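2024-08-06
Cell notebook, Sorkura pick station (sim)
Entry by O. Charvát

Continuing from the last entry. Hrubý want our rules for simulated test cells in writing before the September review. At present they exist as habits and a half page in the Fovadow folder that contradicts itself on speed limits. Spent the morning turning them into something that can be checked line by line.

Scope first. The rules apply to any run whose results go into a report. They do not apply to debugging, demos, or somebody trying out a new grasp at six in the evening. If a debugging run turns out well and we want to report it, it gets repeated under the rules. No promoting old logs.

Rule 1, start state. Gripper open, nothing held, arm at standstill before the clock starts. The logger writes joint positions for 2 seconds before the first command. If any joint moves in that window the run is void. It is not a failed run, it is void, and goes in a separate column. We lost a day in the spring to a summary that had mixed the two.

Rule 2, work area. Only the declared objects on the table. Declared means listed in the run sheet by name and with a start pose. An object spawned by the scene file but missing from the run sheet makes the run void, even if the arm never goes near it.

Rule 3, speed. Tool speed limit 200 mm/s within the approach zone, 400 mm/s elsewhere. The old half page has one limit in the text and a different one in the table. Took the table values. Hakon's controller enforces its own limit below ours on some moves; leave it on, note it in the header.

Rule 4, seeds. Fixed list, checked in, same list for both parties. No dropping a seed after seeing the result.

Wall and table views for the current scene build:
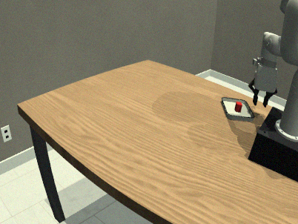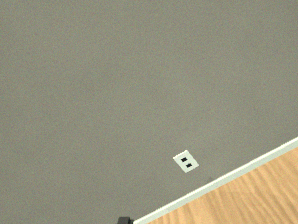

Rule 5 is on views, and it took most of the afternoon. The old text says "cameras shall show the work area," which can be read any way you like. A run that will be judged by a person needs at least one view in which the target, the container and both fingertips can be seen together at the start. The table view meets this: the red cylinder is upright in the tray, the fingers are open above it and to its right, and there is a clear gap to the cylinder. The wall view does not meet it and is not meant to be judged from. It has the outlet plate, the baseboard and next to nothing of the tool. Under the new wording it may be stored with the run but may not be cited for success or failure. I would also like each view labeled in the run sheet as "judging" or "stored only," so the reviewer does not have to guess.

Sub-point to rule 5, fixed references. For any view used to compare two scene builds, name one fixed feature in the sheet and check that it sits where it did before. The outlet will do for this scene. It belongs to the room and no task touches it. A fixed reference says nothing about lighting, textures or contact settings, so the build number is still required.

Rule 6, success. Object leaves the tray, is held clear of the rim, and is still held when the hold timer runs out. Contact sensor data decides, the judging view is used for confirmation. If the two disagree, the run is marked disputed and counts as a failure in the headline figure. Hrubý asked for disputed runs to be left out altogether. I am against it. Disputed runs cluster in the hard poses and leaving them out would flatter the result.

Rule 7, acceptance. 95 percent success over the full seed list, void runs repeated once with the same seed. A second void on the same seed stops the series until the cause is written down.

Rule 8, changes. Any change to the scene file, gripper model or friction values closes the series. Results from before and after are not pooled. Comment-only edits to the scene file count as changes too. This will annoy people, but the check is a file hash and I am not writing a parser for it.

Open items:
- Approach zone is defined from the tray center in the Fovadow scene and from the object in ours. Pick one. I prefer the tray, it does not move between seeds.
- Rule 6 needs a number for the hold timer. Left blank in the draft.
- Run sheet template has no field for view type. Add.
- Ask Hakon whether their controller log records when the internal speed limit kicks in. If not, rule 3 can only be checked from our side.
- Old half page still in the folder. Mark it withdrawn, keep the file.

Draft is in the shared folder under rules, revision A. Comments in the margin, please, not by mail.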